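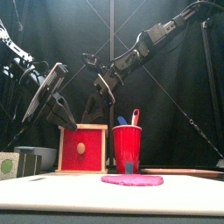
2 min read · 17 posts

Unrolled thread. May 15, 2019

Back from the open day at Nellham. I went because a cousin works in the next building and I've been rude about this stuff for years, so it seemed fair to go and look at it.

The sign at the desk said 701 people had registered. I'd love to know how many showed up. The parking lot was not exactly a battle.

First stop, the two-arm demo. A pair of black arms over a white table, a red box with a wooden knob on it, a red cup with a couple of handles sticking out, a flat piece of pink dough. Very kindergarten.

The handout calls this "a household manipulation setting." Whose household? My kitchen counter has mail on it, and a phone charger, and something sticky I keep meaning to deal with.

Black curtain behind, nice bright tabletop. I asked if they ever run it with the blinds open and somebody walking past. "That's on the roadmap for July." Okay. I wrote down July.

I also asked what happens if you shove the cup a hand's width over before it starts. The guy said it should handle that. I asked if I could do the shoving. He said not during the public sessions.

To be fair to him, he was polite about it and he didn't oversell. The overselling was all on the posters.

Poster one: 2402 practice runs logged on this table. Big number, big font. Then you look for how many of them went right and you're still looking when you reach the coffee. 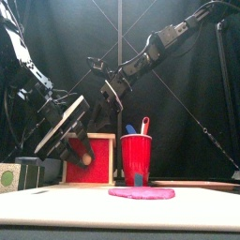

And it's slow. I know, I know, slow is safer, slow is how you learn. But I've watched a lot of these talks and the videos are always sped up, with the little "4x" in the corner if you're lucky. In person you get to stand there for all of it.

A kid next to me asked his mom if it was broken. It was thinking, she said. I'm not sure that's right either, but it was a kinder answer than mine.

What I did like: you get close enough to see the fingers properly. One of the grippers has a round beige pad on a fingertip. I asked what it was for and got a long answer about grip that I followed maybe half of.

Upstairs was the Bachmann booth, all brochures and a looping video. They say their Etlow software will let "anyone" teach an arm a new chore. I asked if anyone could try it today. There was a waitlist.

The waitlist wanted my job title and company size. I put "none" for both and haven't heard a thing.

Iditz had the talk after lunch. Decent speaker, too many slides. Claimed a saving of 564 hours a year for a small workshop. Asked where that came from, they said a model. Asked whose workshop, they said a typical one.

I don't think any of these people are lying. I think they've spent so long with that table that they've stopped noticing how tidy it is.

If they open the doors again in July I'll go back, and I'm bringing my own cup. A mug, with a chip in the rim and a spoon in it.

Parking was free, by the way. Coffee wasn't.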